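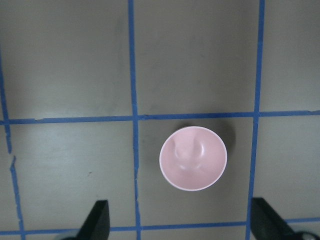
Tabletop grid with bowl.

International Trade Policy: Handout for Session 6
Quotas, Tariff Quotas and Import Licensing

Purpose of the session

Session 5 dealt with duties charged on goods at the border. The present session turns to limits on quantity. Students should come away able to explain how a quota raises the price of a good at home, who receives the extra money, and why two quotas of the same size may have quite different effects depending on how licences are handed out. The reading is chapter 2 of the Fladgate course reader, together with the Dimska case notes at the back.

1. Terms

An import quota is a ceiling on the amount of a good that may enter a country in a given period, usually a calendar year. It may be stated by weight, by number of units or, less often, by value.

A tariff quota allows a first amount to enter at a low rate of duty. Anything beyond that amount may still enter, but at a higher rate. The higher rate is often so heavy that little trade takes place above the line, and in that event the tariff quota works much as a plain quota does.

An import licence is the document that permits a named firm to bring in a stated quantity. Licences may be used to run a quota, or they may simply be a means of keeping records. The two uses should be kept apart in written work. A licence given freely to every applicant limits nothing, although delay in issuing it may do so.

A ban is a quota of zero.

2. Price effects

Suppose that a small country, Wunov, buys sugar from abroad at the world price of 50 a sack. At that price its households and bakers wish to import more than the government would like. The government sets a quota below the amount they would otherwise buy. Sugar within the country becomes scarcer, and its price rises until buyers are content with what home growers and licensed importers together supply.

The holder of a licence may now buy at 50 and sell at the higher home price. The difference, multiplied by the quantity imported, is called the quota rent. Under a tariff that produced the same home price, this sum would have gone to the government as revenue. Under a quota it goes to whoever holds the licence, unless the licences are sold.

Home growers gain from the higher price. Buyers lose by more than growers and licence holders gain, and the remainder is the net cost to the country. Students are expected to be able to draw the diagram without notes and to label each area.

3. Dividing a quota
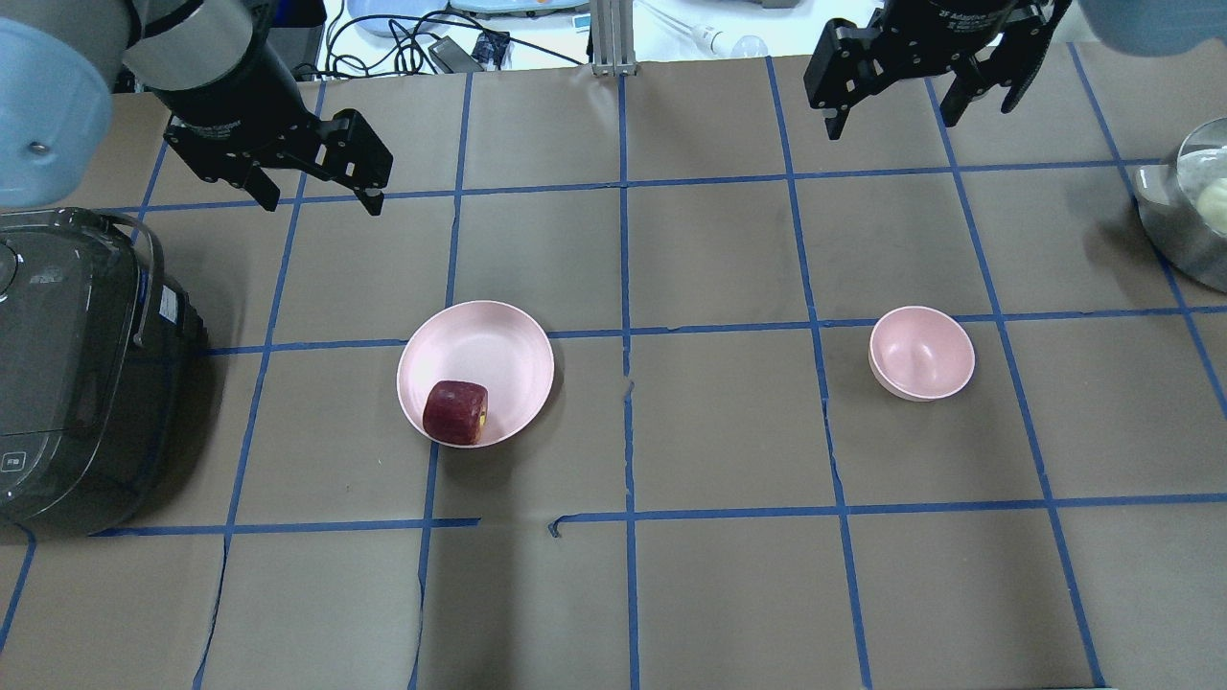
A quota must be shared out before it can be used, and most of the disputes that arise in practice concern the sharing. The total may be divided by supplying country, by importing firm, by season, or by all of these together. It is helpful to lay the shares out as a grid, with suppliers down one side and months along the other, so that every licence belongs to one cell only. The blue tape on the brown paper marks out large cells of this sort, and its lines waver a little and in one place break off and start again slightly out of step; the boundaries between quota shares are seldom much tidier. A consignment shipped in one period and cleared in the next has to be charged to one cell or the other, and the rules must state which.

Four methods of sharing are in common use.

First come, first served. Goods are admitted until the ceiling is reached. The method is simple to run, but it encourages firms to rush cargoes to port in January and to pay for storage they would not otherwise need.

Past trade. Each firm receives a share based on its imports in earlier years. Established firms favour it. New firms find it hard to enter, and the pattern of trade is held where it was.

Auction. Licences are sold to the highest bidders, and the quota rent passes largely to the government. Where there are few bidders the price paid may fall well short of the rent.

Administrative decision. Officials judge each application. This permits regard to be had to particular needs, but it gives firms a reason to spend money on winning favour, and such spending is a cost to be added to those in section 2.

4. Case: the Bustos seed oil quota

Bustos limits its imports of seed oil to 559 tonnes a year. More than 50 firms hold licences, all awarded on past trade, and many of the smaller holders no longer import at all. 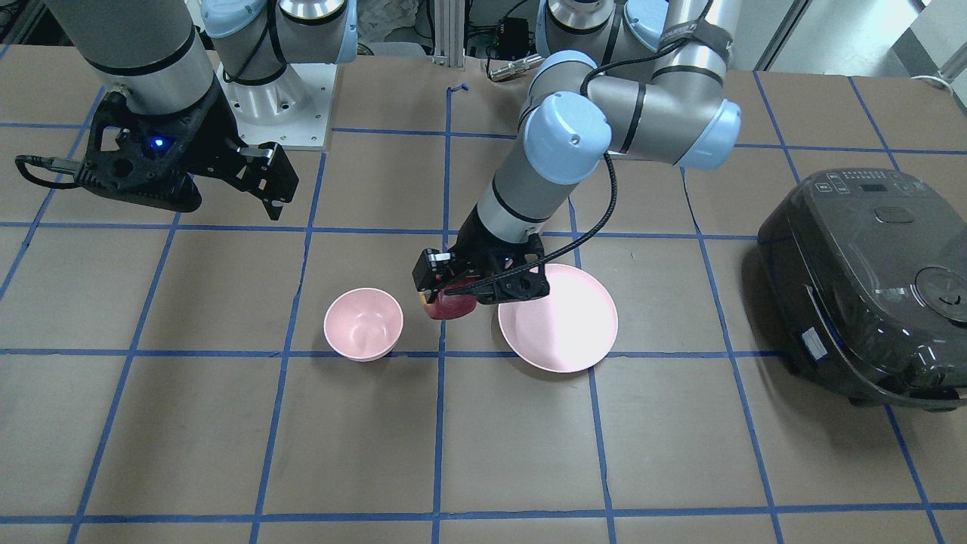 They sell the use of their licences to larger firms instead. The practice is tolerated but not provided for in the rules, so the sums paid are not published and the size of the rent can only be estimated from the gap between the home price and the price at the port of loading. The ministry has considered an auction. The larger firms are divided on the proposal, as those with generous licences would lose a free asset while those that already rent licences would see little change in their costs.

The neighbouring state of Dimska applies a tariff quota to the same product. Its lower rate is 6 per cent. In years of poor harvest its importers go beyond the first amount and pay the higher rate, and the home price is then held down to the world price plus that duty. Bustos has no such outlet — in a poor year the whole of the shortage is felt in the price.

5. Preparation for the seminar

Students should prepare a written note of one page on the following matters:

Who holds the quota rent in Bustos at present, and who would hold it after an auction.

How a poor harvest at home affects the price under a fixed quota and under a tariff of equal effect in a normal year.

Whether the government of Wunov should prefer a tariff quota to a plain quota, given that its own sugar crop is uncertain.

Notes should be handed in at the start of the seminar. Diagrams may be drawn by hand, provided that the axes are labelled and the world price is marked.

Handout issued 2011-01-05

Contact the course office | © Fladgate School of Trade Studies | Back to top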